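17 August 2024

I slept badly and got up before the alarm, so the day felt long already at breakfast. There was rain in the night. The balcony floor is still wet in the corner where the water always stays, and the basil looks tired from it. I must move the pot to the other side, I say this every summer.

In the morning I took the tram to Gratau for the Saturday market. I wanted only bread and plums, but the tea shop Quintero had its stall near the church, and I stayed there longer than I planned. The woman let me smell three kinds. I bought a bag of the smoky black one and a smaller bag with dried orange peel. It was 115 crowns together, more than I wanted to pay for tea in August. At home I wrote the price in the notebook and I felt a little guilty, then I made a cup and felt less guilty.

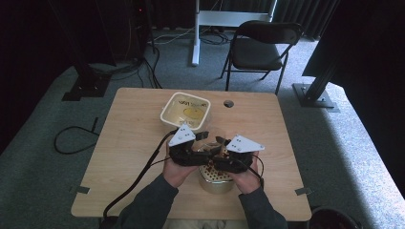

Tea things are my weakness, I think I can write this here. In March I promised to myself that I will not buy any more of them, and I kept the promise for a long time. Today I looked at the ones I have and tried to decide what stays. The gold one with the small holes in the lid stays for sure. I like how the holes make a pattern, and on the pale table the color looks warm, almost like honey. Glass I like too, when it is plain and clear, with nothing printed on it. The plastic box with the white rim is less beautiful, but the square shape with round corners is practical and I will not argue with it.

After lunch I wanted to clean the kitchen shelf and I did half of it. I took down all the tins and washed the paper dust from the bottom. Two of them were empty, and one had a little bit of mint so old that it did not smell of anything. I threw the mint away. The Tistel tin has a lid that does not close well any more, so I put buttons in it. The Prinik tin is for the new smoky tea.

Later I read on the sofa and fell asleep with the book on my face. When I woke up it was almost six and the light was yellow. I ate plums and bread with butter for dinner, standing at the window. The plums were sour near the stone but good.

Tomorrow I should finish the upper shelf and write the letter to the landlord about the balcony drain. I also need lemons and a new sponge.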